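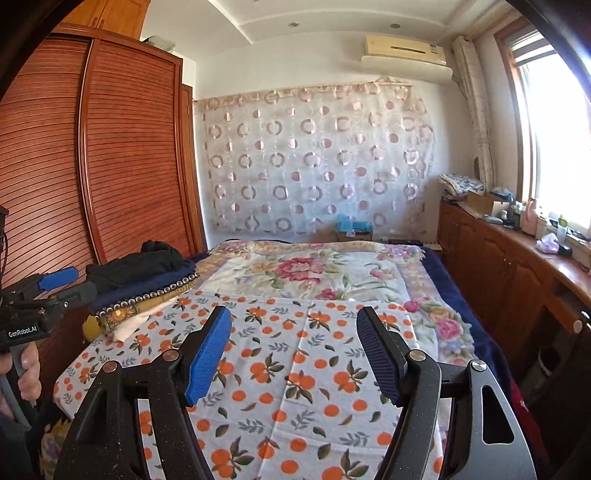

Zellilano cotton sheet, orange print, double size: my review after one season

I bought this sheet in May, when I changed the bedroom from winter to summer. I am not a person who writes reviews often, but before buying I read many of them and most were written on the first day, when everything is still smooth from the package. So I promised myself to wait and wash it many times first. Now it has been washed 17 times (I mark it on the calendar inside the wardrobe door, my wife laughs at this) and I think I can say something useful.

The sheet is white, with orange fruits and green leaves. I paid 33 euros for the flat sheet alone. Pillowcases in the same print are sold separately for 16, and I did not take them, for a reason I will explain later.

First impression

The fabric was stiff when I opened it. It had a smell of the factory, not strong, but I would not sleep on it without washing. After the first wash the smell was gone and the stiffness was half gone. After the fourth or fifth wash it became the way I like it: dry and cool to the hand, a little crisp, not slippery. If you like very soft, silky bedding, you will be disappointed, I think. My daughter tried it and said it feels like a tablecloth. For me this is a compliment.

The print

On the Zellilano page the oranges looked almost red. In our room they are really orange, a warm color, and the leaves are a normal leaf green. The white between them is a clean white and not cream. I mention this because our quilt is cream, with big peonies in pink and red, and I was worried that the two whites would fight. They are different, you can see it, but the green leaves are on both pieces and this connects them somehow. Fruits and flowers together is maybe too much for a modern taste. With the navy blue blanket at the side it calms down. I would not put it with a striped quilt.

The colors have faded a little. I compared the middle of the sheet with the part that is always folded under the mattress, and the folded part is slightly stronger. It is a small difference. I wash at 40 degrees, and I dry it in the shade because strong sun took the color out of my previous sheet from Narno in one summer.

Size and staying in place

This is my main complaint. It is a flat sheet without elastic, and it is sold for a double bed, but our mattress is rather thick. When new, I could tuck it well on all sides. After washing it became shorter. I measured the length before and after, and it lost 5 centimeters. The width did not change in a way I could measure. Five centimeters does not sound like a lot, but now I must choose: either a good tuck at the feet or a good tuck at the head. I choose the feet.

The result is that on some mornings the upper corners are free. I tried the clips from Vundel, the kind with a short band that goes under the corner of the mattress. They hold well, but it takes time to put them on, and one of them left a mark on the hem. If your mattress is thin, you can ignore this whole paragraph.

Zellilano should write on the package that it shrinks. They write only "pre-washed cotton", and this made me expect something else.

Sleeping on it in the heat

Our bedroom is warm. We have an air conditioner high on the wall above the head of the bed, and I do not like to run it all night because I wake up with a dry throat. We cool the room before sleeping and then switch it off. With the old sheet, which had polyester in it, I was turning my side of the bed all night to find a cold place. With this one I sleep better. I cannot prove that it is only the sheet, as we also changed the curtain for a sheer one and keep the window open more. But I notice the difference when the Zellilano is in the wash and the old one is back on the bed for a night.

Wrinkles

Yes, it wrinkles. I do not iron sheets and I will not begin now. If I take it out of the machine at once and shake it well, it is acceptable. If I forget it there for the afternoon, it looks like paper that somebody has crushed. The print helps to hide this, a plain white sheet would look worse.

One more practical thing. I use the bed as my table for sorting clothes before they go to the wardrobe. The sheet has had piles of clothing on it every week and the surface has no pilling. I had one pulled thread, from a zipper, near the edge. I cut it and it did not run further.

Sewing

The hem is straight on three sides. On the fourth side, the thread started to come out at the corner after the ninth wash. I repaired it by hand in a few minutes, with white thread. For 33 euros I would like not to do this. My neighbor Kristóf Major has the same sheet in the version with lemons and his hems are fine, so maybe I had bad luck.

Compared to others

I considered two more before I bought. The one from Ghanem costs 69 and has a much finer fabric, I touched it in the shop. It is beautiful, but it is thin and I was afraid of it with our washing machine. The Narno is cheaper than Zellilano and I had it before. It was soft from the first day and it became gray and tired very quickly. So Zellilano is in the middle, in price and also in quality.

About the pillowcases: they close with buttons, and I do not like to feel a button under my cheek. There is no version with an envelope closing. I use plain white ones from another set and it looks fine.

What I liked
Cool and dry in warm weather
Print is pleasant and fades slowly
No pilling after 17 washes
Gets better after the first few washes

What I did not like
Lost 5 centimeters of length
No information about shrinking on the package
One hem opened at the corner
Pillowcases only with buttons

My rating is four of five. I would buy it again, but one size bigger, and I would check the corners before the first wash while it is still possible to return it. If somebody has tried the bigger size on a thick mattress, please write in the comments how much is left for tucking after it has been washed.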